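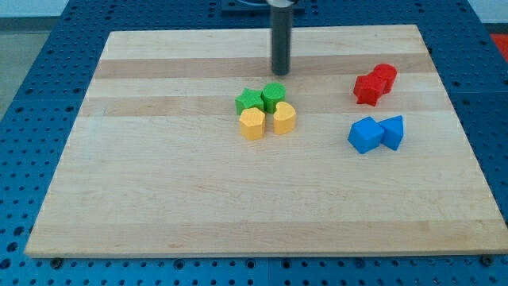

Martim Amaral told me to skip the big hall at Trerero and go straight to the toy block tables, and he said the afternoon crowd would be three deep by two o'clock. Good advice! I went on Sunday, 10th May, got in early and had most of the room to myself for a while.

I have a soft spot for shape blocks (my kids' old set is still in a shoebox) and these are lovely little chunky things. Stars, cylinders, a crescent moon that I would happily have slipped into my pocket. The green and yellow ones were sitting in a snug bunch on a striped maple board, with a couple of red ones off to the side. They have that matte, slightly rough 3D-printed feel, and I kept picking up the moon because the notch fits your thumb so nicely.

The board won me over too. Strips of pale wood glued edge to edge, cream and tan, and I asked if they sold it. They don't, but the Hubáček stand across the aisle had plain ones for 70, and yes, I bought one.

Coffee was awful, parking was fine. There's another open day in June and I'm bringing the kids and the shoebox.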